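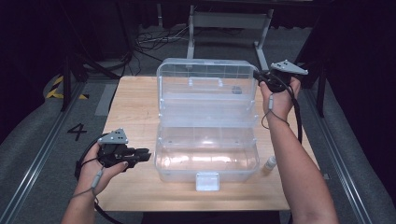
Filed under: Stuff at Home > Ages 8+

Does a box make you tidy?

Adverts love to say so. Buy a clear box and your beads will behave! I doubt it. A box with nothing in it hasn't tidied anything yet.

Clear plastic does help a bit - you can peek in without lifting the lid. But look through a frosty lid and shapes turn pale and blurry. Shiny plastic bounces light back at you too, so a bright spot can hide what's underneath. 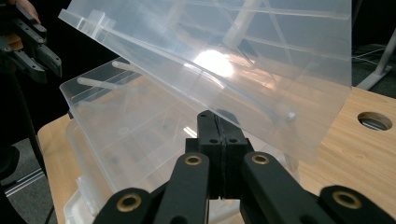 What are the ledges for?

Small things, mostly. They stop buttons sinking under bigger stuff. Will they sort the buttons for you? No. Try it with 29 buttons and see who does the work.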